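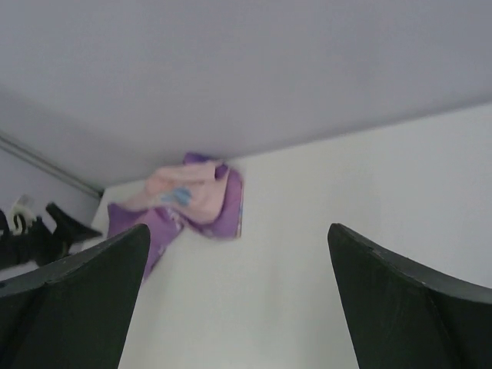

Brikham Racecourse has published its plan for "a fuller, fairer fixture list" and I've read all of it so you don't have to. Short thread, mildly grumpy.

1/ The headline is that Brikham gets two extra evening meetings next season. Fine. I like an evening meeting. But look at the field sizes at the evening cards they already run and ask where the horses are coming from.

2/ I went through last season's results on my own, with a pencil. 11 races at the summer evening meetings had five runners or fewer. The plan calls this "a seasonal dip". It's the same dip every summer I've been going.

3/ Attendance. They quote a best evening gate of 1,879 and put it in a big coloured circle. The gate for the November jumps card was 827. That one is in a table near the back, same size type as the car park charges.

4/ To be fair, November was filthy weather and half the road from Gralton was shut. I was there. My chips had rain in them. Still, if you're going to show us the good night, show us the bad afternoon on the same page.

5/ Now the money. The extra meetings are to be backed by Fendine, who already have their name on the stand, the paddock rail and the bins. How much? "A significant multi-year commitment." How many years is multi? Doesn't say.

6/ And does any of it go into prize money? I read that section twice. It says the deal will "support the racing product". That could mean a better purse for a low-grade handicap. It could mean a new bar. I know which I'd bet on, and I'm a poor judge.

7/ Someone in my replies says small trainers will be glad of the extra chances. Some will. But if you're paying for the lorry, the diesel and a day's wages for whoever leads up, then fourth place in a bottom-grade race at Brikham doesn't cover it now. Two more chances to lose money is a funny sort of gift.

8/ The Goodall Stakes moves to an evening as well, by the way. It's in a footnote. The one race of the year that brings in people from outside the county, and it'll now go off after the last decent train back to Gralton. Has anyone at the course tried getting home from there by rail?

9/ Ground. Not one paragraph on watering, or on how the home bend will hold up with more racing on it. Anyone who stood down there at the end of last summer saw the state of it. Jockeys were coming wide to find better grass and giving away lengths to do it.

10/ What I'd want before cheering: the prize money for each race, in pounds. The length of the Fendine deal. A word from whoever looks after the track. And runner numbers for every meeting — all of them, not a "typical" one.

11/ There's a feedback form on the course website, open until 03/05/2022. It has one question about racing and six about food. I've put my prize money moan in the box marked "Any other comments on our catering".

12/ Yes, I've renewed my annual badge. No, I don't want to talk about it.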